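When I got to Nima Khosravi's place he was already apologizing for the coffee, which was perfectly good coffee, and clearing a spot for my notebook among the toy fruit. He makes play kitchens for a living – or play food, mostly, with the odd kitchen when somebody talks him into it – under the name Plillard, and he has been at it for 5 years now, long enough that he no longer notices a lemon in his coat pocket.

"It started with my nephew," he told me. "He had a little stove and nothing to put on it, so he was cooking socks. I thought, well, I can carve him a pear. It was a terrible pear! He loved it, he took it to bed with him."

I asked what children want most, expecting him to say cake. He laughed and said strawberries, always strawberries, and that he'd sold 107 of them last October at the Kullau fair before lunch. Lemons come next, which surprised him. "I think it's the color. And they like to make the face, you know, the sour face, and then hand it to you so you have to make it too."

What he enjoys most is watching families play at a proper counter, with grown-up things within reach. His friend Adebayo Isah, who runs the Stirkora playgroup, talked him out of building everything in miniature.

"Adebayo said to me, give them a real board and a real plate, and see how long they stay. He was right, they stayed all afternoon. A child with a real cutting board stands up straighter, I swear to you."

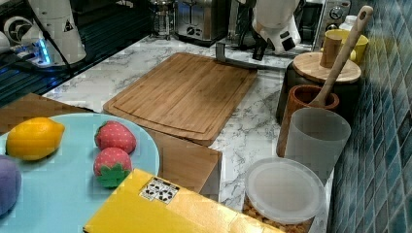

"My mother was the same with us," he went on. "We had the low end of the table, and whatever she was chopping, we were chopping. Mine was usually a potato that had seen better days. She'd come by and taste it, very serious, and say more salt."

So does he still cook, after a whole day of pretend food? He does, badly, he says, and mostly eggs. Then he poured me a second cup and went looking for the sugar, still talking about his mother's rice.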